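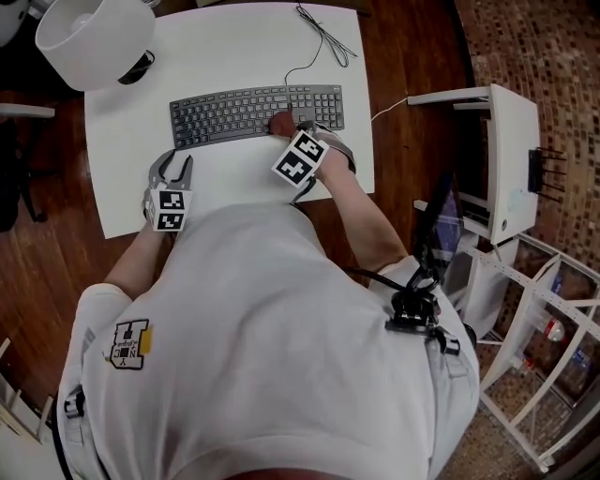

I finally did something about the desk. It has been on my list since October, when I moved it out of the bedroom and put it down in the first spot where it fit. It stayed there with everything piled on it through the holidays, and by the new year I was doing most of my typing at the kitchen counter.

The desk itself is fine. It's white, it's wide enough, and it came from Nillholm, a secondhand office place out past the fairgrounds. I paid for delivery because it wouldn't go in my car. The top wipes clean with dish soap and a damp cloth. Ink is harder, and there is one pen mark I have given up on.

I wanted to keep the top for the keyboard and the lamp. I went back to a full-size keyboard with the number pad last year after trying one of the short ones for a few months. I enter a lot of numbers for work and I missed the pad every single day. The full-size one takes up more of the desk, so the other stuff had to go somewhere else.

The lamp is the white one with the drum shade. I had a clamp lamp before and it glared on everything. A shade gives a softer light and I can leave it on all evening. It lives in the back left corner, where my elbow can't get it.

The router was the bigger problem. It used to sit on the floor, where it collected dust and got kicked. Now it's on the white cabinet to the right of the desk, with its four antennas out in the open. I can't say the signal is any better. I can reach the plug without crawling, and that was the point. The tablet leans against the cabinet too, when I remember to put it back.

Next to that is the metal shelving unit. I bought the Kusendale one, in white, and it took an evening to put together. The instructions show the shelves going in from the top, but I had an easier time laying the whole thing on its side – do that if you have the floor space. Bottles go on the lower shelf. I'd put heavier things down there as well, before you fill anything above.

Cables are what I haven't solved. The keyboard cable is much longer than it needs to be, so the extra sits in loops at the back of the desk. There's also a white one that goes across the wood floor to the right. I tried adhesive clips from Clinis along the baseboard and 2 of them let go within a week. The next thing I'll try is a flat cord cover, if I can find one in a brown that's close to the floor.

The chair is staying for now. It's dark with white armrests, the seat is still comfortable, and a new one isn't in the budget this spring.

If anyone has a cord cover they like on a wood floor, leave a comment. I'd like one that comes up again without taking the finish with it.

Posted February 2024 in House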